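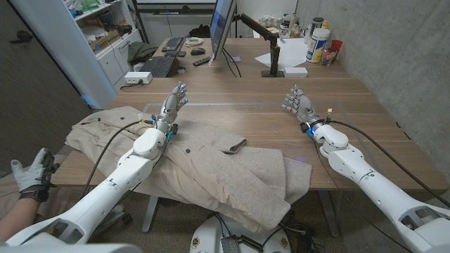

Steaming a wool tweed coat without leaving shine or a flat lapel

Posted by Tremstead in Clothing Care

I have a beige tweed overcoat, wool with a small amount of polyamide according to the label. It was folded in a suitcase and now has a hard crease across the upper back and another along one lapel. The label shows an iron with two dots and the dry-clean symbol. I own a steam iron and a Jistosport handheld steamer. Which one should I use, and how do I keep the lapel from losing its roll? A previous jacket came out shiny at the pocket flaps after I pressed it.

3 replies

Joon-young Ok

Use the steamer for the back and the iron only if the lapel crease survives.

Hang the coat on a wide shaped hanger, unbuttoned, pockets empty. Hold the head 2 inches from the cloth and work from the shoulders down. Do not touch the fabric with the plate. Let it hang for 20 minutes before judging the result. Damp wool looks flatter than it will when dry.

For the lapel, open it out and steam the underside, then fold it back along the roll line with your fingers and leave it. Never press the roll line itself. The roll is shaped by the canvas or fusing inside, and a hard edge there is difficult to remove.

If you need the iron, set it to two dots, put a damp cotton cloth over the tweed, and lower the iron for 3 seconds. Lift it, move it, lower it again. Sliding is what gives you shine. On pocket flaps, put a strip of thick paper under the flap first so its outline doesn't print through to the front panel. Brush the nap up afterward with a clothes brush.

stustuma

just hang it in the bathroom while you shower, works for me every time

Joon-young Ok

That can relax light wrinkles. It will not take out a set crease in a heavy coating wool, and the lining may pucker if it stays damp overnight. Check the buttons too before using the steamer. Casein and some leather buttons do not tolerate steam, so cover them with foil.

Tremstead

The back crease came out on the second pass. The lapel needed the cloth and iron on the underside. Slight shine on one flap, left over from the dry cleaner I think. Will try white vinegar and water on a cloth, 1 to 3, unless someone objects.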